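Screw

A screw is a fastener with a ridge, called a thread, that winds around a shaft in a long, even spiral. Turning the head drives the thread forward into wood, metal, or plastic, and the grip of that thread is what holds two pieces together. Screws are among the most familiar bits of hardware in the world, and most households have a jar or a drawer of them saved from one job or another, waiting for the day they might come in handy.

History

The idea of the spiral is much older than the fastener. In the ancient world, large wooden screws were used in presses for grapes and olives, where a slow turn of the handle could bring a great deal of weight to bear. Small metal screws came into use in Europe toward the end of the Middle Ages, when they turned up in armor, clocks, and guns. Each one was filed by hand, and so a screw made for one hole could rarely be counted on to fit another. Anyone who took a clock apart had to keep careful track of which screw belonged where – a habit that many repairers still keep, and a good one too.

Screw-cutting lathes changed all this during the eighteenth and nineteenth centuries. Once threads could be cut by machine, they could be made alike, and once they were alike it made sense for workshops to agree on standard sizes. Wood screws also gained a sharp point in the nineteenth century. Before that they had blunt ends, and a hole had to be bored for them first.

Heads and drives

The head of a screw is the part that meets the tool, and the shape cut into it is known as the drive. The plain slot is the oldest common kind and the easiest to make, though the blade of a screwdriver slides out of it very readily. The Phillips drive, a cross with tapered sides, spread widely in the 1930s, first in car making and then nearly everywhere else. Its taper helps the driver find the center of the head, a real blessing on an assembly line.

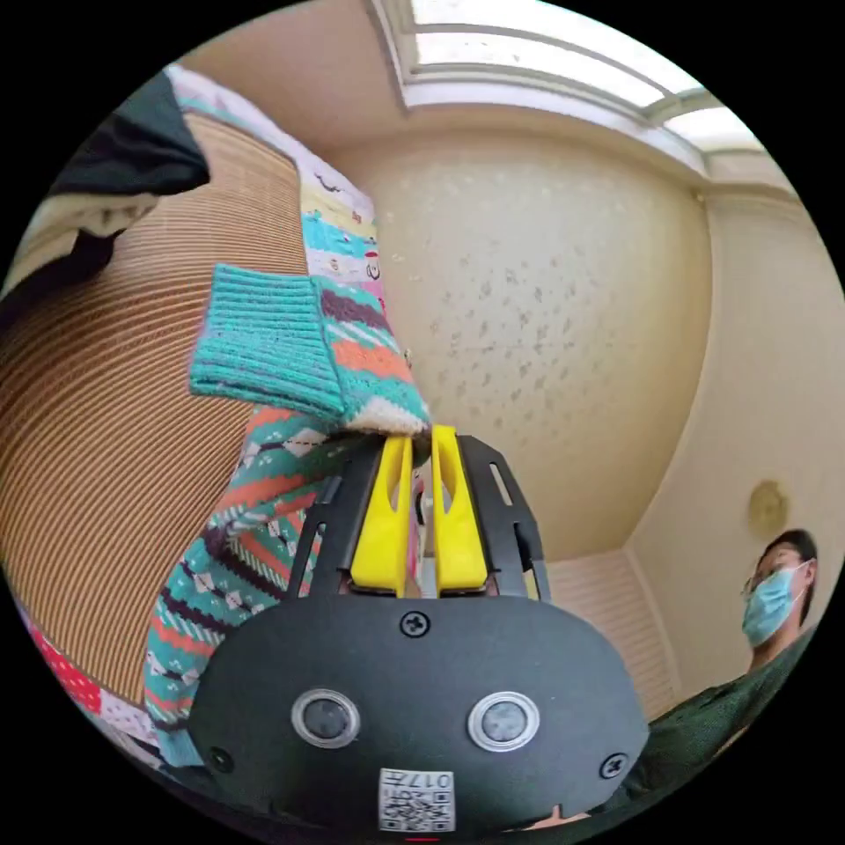 A Phillips screw set into the top center of a dark plastic housing, with two more black screws near the lower corners.

Other drives include the square socket, long a favorite in Canada, the hexagonal socket known to anyone who has put together flat-pack furniture, and the six-pointed star, which takes a good deal of turning force without slipping. Heads differ in outline as well. A flat head sits level with the surface in a cone-shaped hole, while a pan head stands a little above it and has a broad, flat underside.

Materials and finish

Most screws are steel, often coated with zinc to slow down rust. Brass is chosen for its looks and for damp places, and stainless steel is common on boats and outdoor furniture. Black screws may owe their color to an oxide finish, a phosphate coating, or simply paint.

See also

Bolt
Nail
Screwdriver
Thread pitch
Washer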